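Bathroom vanity tops, a short thread. I fit and reseal them for a living and the same questions keep coming in, so I'm putting the answers in one place. 1/

Black marble with white veining first. It photographs well and it shows everything. Limescale, toothpaste, dried soap, all of it dries pale on a dark ground. If you have hard water, budget for a daily wipe or pick a lighter stone. 2/

Marble is calcium carbonate. Acid eats it. That covers vinegar, lemon, most limescale removers and a fair few bathroom sprays. The dull ring left behind is an etch and no amount of wiping shifts it. It has to be repolished. 3/

Read the back of the bottle. If it says 'not suitable for natural stone', keep it off the counter altogether, including for storage. Trigger heads drip. 4/

Sealer slows down staining. It does nothing for etching. People mix these up constantly and then blame the sealer. 5/

Test for whether you need to reseal: a spoonful of water on the stone, leave it ten minutes, wipe. Darker patch underneath = it's drinking. Do it next to the basin, where the wear is. 6/

Undermount basins. The cut edge of the stone is exposed all the way round and it's the part most often missed with the sealer. Use a small brush and do the underside lip as far as you can reach. 7/

The silicone line between basin and stone wants checking once a year. I do ours in December when the heating has been on and everything has shrunk a bit. Black spots mean cut it out and redo it. Bleaching buys you a few weeks. 8/

Use a neutral-cure silicone. Acetoxy types (the ones that smell of vinegar) can mark marble along the joint, and it doesn't come out. 9/

Chrome drain: soft cloth, washing-up liquid, rinse, dry. Scouring pads will go through the plating at the rim, which is where the rust then starts. 10/

Pump dispensers and bottles leave rings. A tray is the obvious fix. If you don't like trays, push everything to the back edge and lift the lot once a week to dry underneath. 11/

Last winter's job on Amundsen Terrace: top, basin and fitting came to £1,186. A full strip and repolish on the same size of top would have been £300. Cleaning it properly costs a cloth and some washing-up liquid. 12/

Sealer I use is the Lulisetti water-based one, two thin coats, 4 hours between. The Hullent solvent version is fine too but it stinks the house out - not one for a small bathroom with the window shut. 13/

Offcuts: keep one if the mason will let you. Test every new cleaner on it first. Mine is 38 cm long and lives under the stairs, covered in etch marks from things that said 'gentle' on the label. 14/

Small plastic toys on the counter are no trouble for the stone. Grit stuck to the bottom of anything is another matter - sand scratches marble very easily. Rinse whatever has been in the garden before it goes near the basin. 15/

Someone asked about the Pusik wipes. Haven't tried them, can't comment. 16/

Last one, black top with a white undermount basin. 17/17
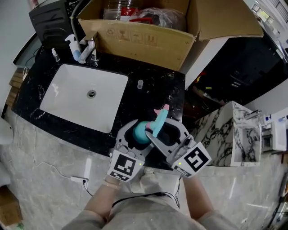
Black marble, white veining, white undermount basin, chrome drain.

Contact | © 2018 | Back to top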